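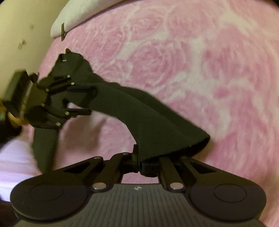 Secção de Caminhadas e Trilhos – Associação Cultural e Desportiva Hosovora
Ata n.º 37

Data: 26/04/2021
Local: sala do primeiro andar da sede, com participação à distância de um dos membros
Início: 18h40

Presentes: Tyyne Leinonen (presidiu), Sibusiso Molefe, Themba Sithole, Xolani Nel (secretário da reunião). Por videochamada: Byung-chul Wang, a partir do ponto 2.

Ordem de trabalhos
1. Aprovação da ata anterior
2. Estado do trilho de Ulon
3. Caminhada de junho
4. Mapa em papel
5. Quotas e seguro
6. Outros assuntos

1. Aprovação da ata anterior
A ata n.º 36 foi lida e aprovada com uma correção no ponto 4: onde se lia «ponte de Ngcobo» deve ler-se «passadiço de Ngcobo». Xolani Nel fará a alteração no livro.

2. Estado do trilho de Ulon
Themba Sithole percorreu o trilho no sábado, do parque de merendas até ao marco geodésico. As marcações estão legíveis em quase todo o percurso. Faltam duas no troço a seguir à ribeira, onde caiu um pinheiro que obriga a sair do caminho pela direita. O tronco não pode ser cortado pela secção, por estar em terreno privado. O proprietário foi contactado por telefone e respondeu que trata do assunto antes do verão, sem indicar data.
Byung-chul Wang perguntou se o desvio é seguro para crianças. Themba Sithole respondeu que sim com tempo seco – com chuva o talude fica escorregadio e é preferível voltar para trás. Decidiu-se colocar um aviso provisório nas duas entradas do trilho e repintar as marcações em falta assim que o caminho estiver livre. A tinta amarela que sobrou do ano passado ainda serve; a branca secou e tem de ser comprada.

3. Caminhada de junho
Foram apresentadas duas propostas. Sibusiso Molefe propôs repetir o circuito de Plornthorpe, com partida do largo da igreja. Tyyne Leinonen propôs uma travessia linear entre Ngcobo e Ulon, que exigiria transporte de regresso.
A discussão centrou-se no transporte. A empresa de autocarros consultada pede 278 euros pela viagem de regresso, valor que não inclui espera. Com as limitações de lotação em vigor, seriam precisas duas viagens. Xolani Nel considerou a despesa excessiva para uma atividade gratuita. Tyyne Leinonen retirou a proposta e pediu que ficasse registada para o outono.
Aprovado o circuito de Plornthorpe, com quatro votos a favor e uma abstenção (Byung-chul Wang, por não conhecer o percurso). Os participantes serão divididos em grupos pequenos, com partidas separadas por vinte minutos. Inscrição obrigatória por correio eletrónico. Cada pessoa leva a sua água e comida, não haverá abastecimento.
A data exata fica dependente da resposta da junta quanto ao uso do largo. Sibusiso Molefe contacta a junta ainda esta semana.

4. Mapa em papel
A gráfica enviou orçamento para 800 exemplares, dobrados, a duas cores. A prova tem três erros: a escala está trocada na legenda, falta a fonte de Plornthorpe e o nome Hosovora aparece sem o segundo «o». Byung-chul Wang corrige o ficheiro e reenvia. Themba Sithole pediu que as curvas de nível fiquem num tom mais claro, pois confundem-se com os caminhos secundários. Aceite.
Não se chegou a acordo sobre cobrar ou não pelo mapa aos não sócios. O ponto volta à próxima reunião.

5. Quotas e seguro
Há 7 sócios da secção com a quota deste ano por regularizar. Xolani Nel envia lembrete. Quem não tiver a quota em dia não fica abrangido pelo seguro da associação e não pode inscrever-se na caminhada como sócio.
A apólice foi renovada nas mesmas condições. A cópia está na pasta azul do armário.

6. Outros assuntos
Tyyne Leinonen informou que a chave do armário do material passa a ficar na secretaria. Quem levantar bastões ou rádios assina a folha.
Sibusiso Molefe perguntou pelos coletes refletores emprestados à secção de ciclismo no outono. Ainda não foram devolvidos. Tyyne Leinonen fala com eles.

A próxima reunião será marcada por correio eletrónico, depois da resposta da junta.
Encerramento: 20h05

O secretário da reunião,
Xolani Nel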